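Sunday, Dititz cell, two-arm table

Swapped the finger pads on both grippers and reset the closing force. The old pads had 800 hours on them and were letting thin stock turn. Force is now 18 N, down from where the Duvo defaults put it. Checked the grip on a pencil, upright between the tips.

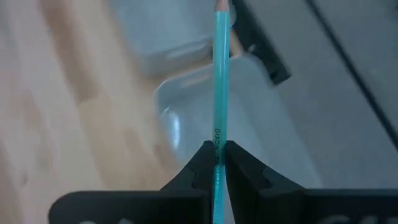

Do the pads need to be matched left and right? They should come from the same bag — mixed pairs close off center and the zero drifts.

Homed both arms afterward. Wrist cable on the left one had 2 loose ties, replaced. Re-zeroed the fingers with the Kopecký gauge and saved it as profile 11. Bins stay at the far edge. 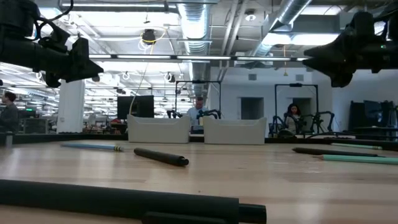 Both arms over the table, pencils and foam tubes out, bins at the back.

Still to do: order pads from Bodholm, copy profile 11 to the spare controller.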